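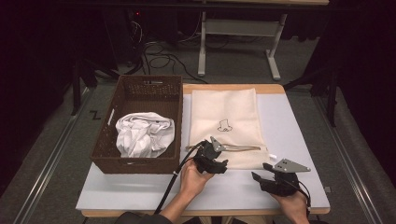 4. Sorting and Bagging Small Laundry

This section applies to the bag set used at the Karkau and Trindade laundry rooms. It covers drawstring bags, zippered mesh bags and open-weave plastic baskets. Machine programs are listed in the Warnura wash chart.

4.1 Preparing the table

1. Clear and wipe the tabletop.
2. Set the basket on the left and the bag on the right. Left-handed users may reverse this.
3. Lay the bag flat, lengthwise, with the opening toward you.
4. Pull the mouth open to its full width and check that the cord runs freely in its channel.

Note: A printed motif on the bag should face up. Bags are stored by motif, and a bag folded with the print inside has to be reopened to be identified.

4.2 Filling a drawstring bag

1. Take one cloth at a time from the basket. Shake it out over the basket.
2. Check for pins, clips and loose threads.
3. Fold the cloth in half twice and slide it to the closed end of the bag.
4. Continue until the bag is two-thirds full. Maximum load is 1,000 g.
5. Draw the cord closed and tie a single bow. Do not knot.

CAUTION: Drawstring bags are for carrying and storage. Do not put them in the dryer.

4.3 Filling a mesh bag

1. Lay the mesh bag flat with the zipper side up.
2. Hold the fabric at one end of the zipper and open it fully. If the tape twists, flatten it before going on.
3. Insert the items in a single layer. Maximum load is 400 g.
4. Smooth the mesh away from the zipper teeth and close the zipper in one slow pull.
5. Leave the fabric tab on the outside of the bag.

CAUTION: Never force a zipper that has caught the mesh. Back it off 50 mm, free the netting by hand, and close again.

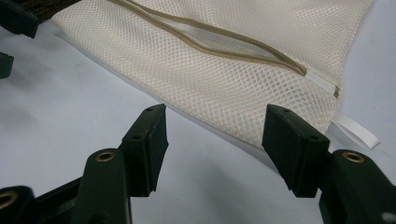
Demyd Nechyporuk asked during review whether a mesh bag may be washed with the zipper left partly open when the load is a single cloth. It may not. Small items work their way out through the gap and can lodge in the door seal. Use a smaller bag if the load does not fill the one at hand.

4.4 After washing

1. Empty the bag within one hour of the end of the cycle.
2. Turn mesh bags inside out and remove lint from the seams.
3. Hang bags by the hem, open side down.
4. Return the basket to the lower shelf. Do not stack filled baskets.

Replacement cords are ordered from Dreltau under the bag size. Mesh bags with holes wider than a fingertip are discarded, and the entry is made in the linen log.

Section revised June 9, 2021, S. Hermans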